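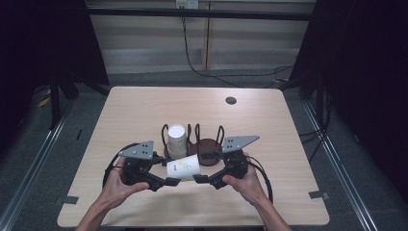
Tiburcio Maldonado writes that a stand for paper cups is a piece of furniture for a thing you throw away, and that anyone who has the shelf space for one has the shelf space for mugs. He says his own office has managed for years with the cups left in their plastic sleeve next to the kettle, and he wants to know what problem the stand is meant to solve.

I have had several letters like his after last month's column, and his is the shortest, so I will answer it.

I share an upstairs room at Hindside with four other small businesses. We have a kettle, a sink, a fridge that is mostly other people's oat milk, and a pale wood table with rounded corners that is used for lunch and for opening the post. We also have mugs. I like mugs and I drink from one every morning. We still get through a lot of paper cups, as people come in for twenty minutes to sign something or collect a parcel, and they are offered a drink of water, and they take it away with them down the stairs. A mug that goes down those stairs does not come back up. We bought a set of the Inga mugs two years ago and there is one left, with a chip.

So the paper cups stay, and once you accept that, you have to put them somewhere.

The sleeve is the worst place. It splits down the side within a day or two, and then the cups at the open end roll about on the worktop. To get one out you hold the sleeve with one hand and pull with the other, and you get two cups stuck together, or three. People separate them by putting a finger inside the rim. Then they put the spare ones back. I have watched this for a long time and I have done it myself. I don't think it has ever made anybody ill, but I would not like to be handed the spare.

A wall tube is better, and for a large office it is probably the right answer. Ours was a Radex one and it worked well until the screws came out of the plasterboard. It also only suits one size of cup, and whoever does the ordering has to remember which. In March we had 264 cups that were slightly too wide for it, and they lived in a carrier bag under the sink until they were used up.

What we have now is the sort with a round, dark brown base and tall loops of black wire. Two places, one cup or stack standing in each. It cost 17 pounds, and I admit I thought that was a lot for some bent wire. The loops keep the cups upright and the base keeps them off the worktop, where there is nearly always a ring of tea. You can see from the door how many are left. When one side is empty, you fill that side. It can be picked up and carried to the table if there is a meeting and carried back afterwards.

The two places turned out more useful than I expected. We keep the plain white cups on the left and the ones with the little coloured strokes on the right, and the coloured ones are for hot drinks. There is no sign saying so. Somebody started it and the rest of us followed, and a visitor who gets it wrong has done no harm.

I would make one complaint. Most of these stands are made to look good with cups the right way up, mouth to the ceiling. That is how they are shown in the shops and it is how most people fill them. A cup standing open collects whatever is in the air, and near a toaster that means crumbs. If the stand is used every hour it makes no difference. If it sits over a weekend, turn the top ones over, or lay a saucer on each side. Motine sell a version with a lid for 59 pounds, and I can't recommend it, as a saucer is free.

Maldonado's real objection, I think, is that a proper place for disposable cups encourages people to use them. It is a fair point and I looked for signs of it. Our ordering has not gone up. If anything it has gone down a little, because the cups come away one at a time and there are no spares left lying on the side to be binned at the end of the day. I don't claim that would be true everywhere. A room with a careless habit will keep the habit, whatever the cups stand in.

I also don't agree that a cheap thing deserves no storage. We keep drawing pins in a box and bin bags on a roll, and we do it for our own sake, so that they are there when we reach for them. The cup is the same. It weighs next to nothing, it falls over if you breathe on it - and it is about to have somebody's drink in it. Keeping it upright and clean until then seems a small thing to ask of a kitchen.

He asks finally whether I would have one at home. No. I have seven mugs at home and a dishwasher, and nobody carries them down the stairs. For a children's party I might borrow the one from work, if I remembered to ask first.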